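Ticket 124 — gripper lets go early, practice bathroom
Studthorpe robotics club, opened by Kerstin Kasten
Status: open (again)

Kerstin: Jaws close fine, then relax after 15 seconds. The log says "hold OK" the entire time, so at least one of us is happy.

Arne: Swapped the battery. Same. Swapped it back out of spite. Same.

Ngozi: Force limit was set to 200 in the config. Last season's file says 3,000. I have put it back and I'm not asking who changed it.

Ezequiel: It was me. In October. There was a paper cup involved.

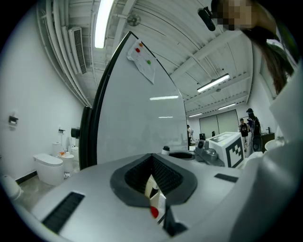

Gripper view with the white piece in the jaws, red dot showing. Toilets at left.

Kerstin: Longer hold now, but it still drifts open if you tilt the tool past level. Could be the liner. Please don't glue anything until Henrike has looked at it.

Henrike: Looked. The liner is fine. The set screw on the jaw shaft was finger tight, and they were not strong fingers. Tightened, ten tilts, no drops.

Arne: So we can close this?

Henrike: After it does the same on the Rovton spare — which has the same screw, put in by the same person.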